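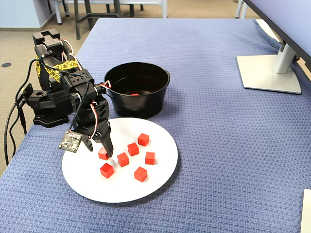
Blue cloth, white plate, red cubes. Bench, May.

Sunday, just after four

Back on the indigo. The vat I set up before the weekend had gone a murky grey-green with hardly any bloom on top, so I warmed it to 50 in the big stockpot and gave it another spoonful of fructose and a pinch of lime. Left it alone for an hour (well, forty minutes, I'm not good at leaving things alone). It came back beautifully! Coppery skin, yellow-green underneath, and that smell Orla says is like a wet dog in a greenhouse.

Test strips: the Wilczyńska linen and the cheap cotton sheeting, both scoured last week. I weighed out 400 g of dry linen, and that's the lot until Dexter gets the next delivery from Benport. 2 dips each, ten minutes under, then out to air on the line. The linen took a lovely mid blue. The cotton is paler and a bit patchy along one selvedge – I think I skimped on the scour there, and there's still some size in it. Must do the water drop test before blaming the vat next time.

Tadeusz wants to know whether we can hit the same shade as the Iremik sample card, the third one down. Close, but ours leans greener. Might be the rinse. I used tap water with a glug of vinegar, and I'd like to try it without the vinegar, then again with a longer airing before anything touches water.

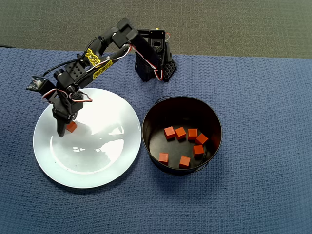
Other business: the madder. I put 100 g of the ground root to soak overnight in the enamel pan, and it was already a good brick colour this morning. Kept it under 65 the whole time, or tried to. The hotplate has a mind of its own above the halfway mark and I caught it at 72 once, so don't be shocked if the wool comes out browner than the last lot. Ourania mordanted the skeins with alum and I've labelled them with knots in string, as the ink ran again. One knot for the plain alum, two for the one with chalk added.

To do:
Strain the madder and keep the sludge, there's a second bath in it.
Ask Edmund if he still has the Sostberg thermometer.
More lime, we're down to the scrapings.
Feed the indigo again before anyone dips on it, and please put the lid back on afterwards.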